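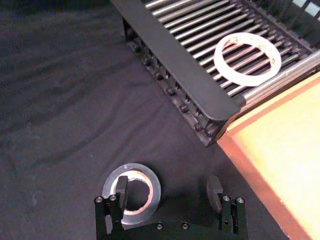 Haruto Higuchi objected, when a draft of this section went round, that a household which says it has no rules about the washing-up should be believed until it is caught enforcing one. We have tried to follow his advice, and the catching took up most of August.

4.2 Drying as an unwritten rule

Figure 3. Black metal rack and dark cloth.

The 50 shared households in the study were split between Stilport and Setlow, and each kept a diary for 11 weeks. Between them they returned 2625 usable entries. Washing, as Section 4.1 showed, is fairly easy to study. People know whether they have done it, and they are keen to say so. Drying is harder. Most of our participants did not regard it as a job at all, and several were plainly annoyed to find a column for it on the form.

The equipment involved is modest (a rack and a cloth, as in Figure 3, will do for most purposes), and we had expected the arguments to be modest as well. The diaries suggest otherwise. Disputes over washing were short and usually ended when somebody washed something. Disputes over drying could run for weeks, partly through notes, and tended to be about what sort of person leaves a colander out overnight.

We sorted the households by what they said should happen to clean crockery. The "leavers" held that air is free and that a plate left alone will look after itself. The "dryers" held that a plate is not clean until it is in the cupboard. A third group said that they had no view, and these produced the longest entries. One Setlow household in this group wrote four pages on the proper place for wet saucepan lids before adding that everyone was very relaxed about it.

Where leavers and dryers lived together, the dryers did more of the work and the leavers did more of the explaining. A typical leaver's argument was that drying up is unnecessary, so that anyone who does it must enjoy it. Dryers did not report enjoying it. They reported needing the space. In the smaller Stilport kitchens the next person could not wash up until the last person's dishes had been moved, and so the cost of leaving fell almost entirely on whoever came in second. We call this the second-comer's burden. One participant suggested a shorter name, which the journal's style guide does not allow.

Rotas made less difference than we had hoped. Of the households that drew one up, most gave a turn to washing, a turn to bins and a turn to the bathroom, and left drying out altogether. When asked about this at interview, tenants tended to say that it "went with" washing. Washers disagreed. They took their turn to be over when the sink was empty, and on the wording of every rota we were shown they had a good case.

The landlord's part should not be overlooked. In the Stilport properties let by Kaneko, tenants were given a printed welcome sheet that asked them to "leave surfaces clear". It did not say when, or by whom. Dryers quoted the sheet often. Leavers pointed out that a rack is itself a surface, or that it is not, depending on what was on it at the time. Neither side appears to have asked Kaneko, and when we did we were sent another copy of the sheet.

These findings fit only loosely with the earlier Pusanport survey, in which tenants were asked to rank household jobs by how much they disliked them. Drying came near the bottom of that list, and it has been treated as a minor matter ever since. We would read the result differently. A job can be disliked very little by the people who never do it, and a ranking gives their opinion the same weight as anyone else's. The survey also capped each written answer at 2000 characters, a limit that several of our own participants would have passed before reaching the cutlery.

Two cautions apply. Diaries were kept by one tenant per household, and that tenant was nearly always a dryer.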